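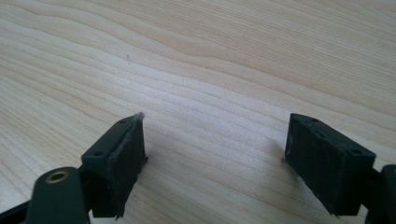 Transferir un dominio .es de Hattar a otro registrador

Foro > Dominios y DNS > Registradores

ravby76
Tengo dos dominios en Hattar, un .es y un .com. El .com lo pasé a Varside sin problemas con el código de autorización. Con el .es llevo 20 días y sigue igual. Soporte me contesta siempre lo mismo, que el trámite está en curso. ¿Alguien ha pasado por esto?

elias_m
Mira qué correo figura en el contacto administrativo. A mí me llegaba la confirmación a una cuenta que ya no usaba y la solicitud caducaba.

ravby76
El correo es el bueno. No ha llegado nada, tampoco en spam.

Kvam
Entonces es cosa de Hattar. Yo saqué 327 dominios de allí en marzo para un cliente y los que fallaban eran los que tenían el bloqueo puesto. En el panel salía desactivado, pero seguía activo. Pide que te lo confirmen por escrito.

mebrat_d
No estoy de acuerdo. Un .es no funciona como un .com y muchas veces el fallo está en la solicitud del registrador nuevo. Yo preguntaría primero en Varside.

Kvam
Ya, pero si Hattar le dice que está en curso es que la solicitud les ha llegado.

mebrat_d
O es una respuesta automática. A mí me dijeron «en curso» con una solicitud que no existía.

shahla
¿Cuándo vence? Si queda poco, renueva donde está y deja la transferencia para después. Perder el nombre por ahorrarte una renovación es mala idea.

ravby76
Vence el mes que viene. Lo renuevo hoy — no me hace gracia pagarles otro año, pero bueno.

ravby76
Actualizo: en Varside no constaba ninguna solicitud para el .es, solo la del .com. La he vuelto a lanzar y ya me ha llegado el correo de confirmación.

Kvam
Pues tenía razón mebrat. Aun así, revisa el bloqueo.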